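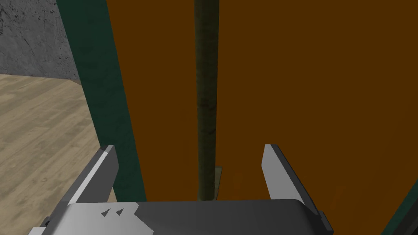

The simulator at Rustberg, gripper open, with the dark rod between the two fingers.

I'd been promised coffee and robots, and at the Rustberg open day on 21 October 2022 I got the robots first. Marjatta Kinnunen had me in front of a monitor before my coat was off.

"Everybody walks straight to the big arm by the window," she told me. "I'd like them to start at this desk."

Marjatta runs the simulation side of things, and she'd been up since before six getting the demo ready. On her screen was a gray two-finger gripper facing an orange panel with a green edge, and a long thin rod running down the middle. I asked if the orange thing was a cabinet. "Call it a cabinet," she said. "The computer has no opinion!"

She likes this view, from right behind the gripper, and I could see why - you feel like it's your own hand going in. I asked how many tries a robot gets at a job like this. "Overnight? About 1,000, if the machine doesn't crash," she said. "Last night it did 367 and then it crashed."

I wanted to know if she was upset about that. She shrugged and went looking for the coffee.

When she came back (with two cups, bless her) we got onto how she ended up here. She spent 10 years at Oksanen fixing conveyor lines, mostly at night, and came over to Rustberg in June. "At Oksanen, if I got something wrong, I had a supervisor on the phone and a belt full of boxes," she said. "In here I hit reset."

So does she miss the real stuff? "The noise, a little. The grease, no."

She let me have a turn at the controls. I'll spare you the details, except that I went sideways when I meant to go forward, and a boy waiting behind me sighed out loud. Marjatta was kinder. "The floor and the wall I put in so people can tell which way they're facing," she said. "Try looking at the floor." I tried looking at the floor - it did help, a bit.

By then the line behind us had reached the door, so I gave up my chair to the boy.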